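Subject: [Listbridge-home] Re: Folding long sleeves, and does anyone still own a drawer
From: Keegan Landry

Hi all,

Picking up the long sleeves thread again, as it went quiet in November and I've been folding on the bed ever since. White long-sleeved top, grey sheet with the deer on it, pre-fold:

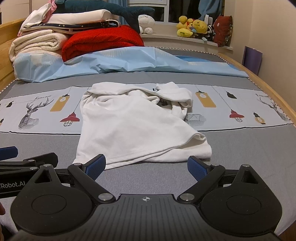 Nazanin Hashemi wrote:

> Keegan, I think your trouble is the surface more than the fold. I used to
> do everything on the bed too and my tops came out like parcels. The
> mattress gives under your hands, so when you press out a crease
> you just push it along to the other side. Try the kitchen table with a
> towel on it and see if the sleeves behave.
>
> Also, are you folding the sleeves straight across or down on the
> diagonal? Straight across leaves you a great lump at the shoulders. I take
> each one across to the far seam and then turn it down so the cuff points
> at the hem. Then thirds, then in half.
>
> And do you put anything in the drawers for moths? I've gone off the cedar
> balls, they roll to the back and make a racket every time I want socks.

Okay, taking these out of order.

Sleeves first. I was going straight across! For years! My mum did it that way and I never questioned it. I had a go at your version last night with four or five tops and the pile sits so much flatter, although I keep forgetting which way I turned the first sleeve by the time I get to the second, so a couple of them have cuffs going in opposite directions. They still fit in the drawer. I can live with it.

I do think the thirds depend on the top, though. Anything thin goes into thirds nicely, but the fleecy ones fight back and spring open the second you let go. For those I've gone back to plain halves and I lay them flat at the bottom with the lighter stuff over them. If anyone has a trick for fleece that doesn't involve sitting on it, please share. (I have tried sitting on it. Results were mixed.)

The table. You're right and I don't want you to be right, because our kitchen table is where everything lands – the mail, the kids' lunch bags, a jar of screws that has been there since we moved in. Clearing it takes longer than the folding. The bed is already clear once it's made, and I can tip the whole basket out at the top end and work my way down. What I tried instead was pulling the fitted sheet properly tight before I started, all four corners tucked right under, and it did help. The deer are good for something too, as it happens. There's a pale blue band that goes across the middle of the sheet, and I line the hem up with the edge of it so I get the thing square. I should have been doing that all along.

Somebody (Bunting, I think, on the old list before it moved) used to swear by a cardboard folding board cut from a moving box. I made one a while ago and used it maybe twice. Great for T-shirts, no good at all for long sleeves, because you've still got to deal with the arms before the board gets anywhere near them. It's behind the dryer now if anyone local wants it.

Moths. I've got lavender bags and no real idea if they do anything. We haven't had holes, but we didn't have holes before either. The cedar blocks with a hole drilled through, so you can hang them on the rail, don't roll, so maybe look for those. My neighbour sands hers lightly when the smell goes off and says that brings it back for a while.

One question of my own, and then I'll get on with the basket. White tops. Mine go a bit dingy at the cuffs and neck no matter what, and I've been soaking them in oxygen bleach overnight in the laundry tub, then a warm wash. Works on cotton. But a few of mine have prints on the front and I'm nervous about leaving those in so long. Do you turn them inside out for the soak, or just for the wash? And does anyone pull them out early? I've been doing 90 minutes for the printed ones and the necks aren't coming up the same colour as the plain ones.

Oh, and Nazanin, you asked a while back how I store the off-season things. Flat under the bed in an old suitcase with the wheels gone. It holds a surprising amount, and it gives me an excuse not to throw out the suitcase.

Cheers,
Keegan

--
Listbridge-home: laundry, linen and cupboards
Please trim your quotes when replying. To leave the list, send a blank message with "unsubscribe" in the subject line.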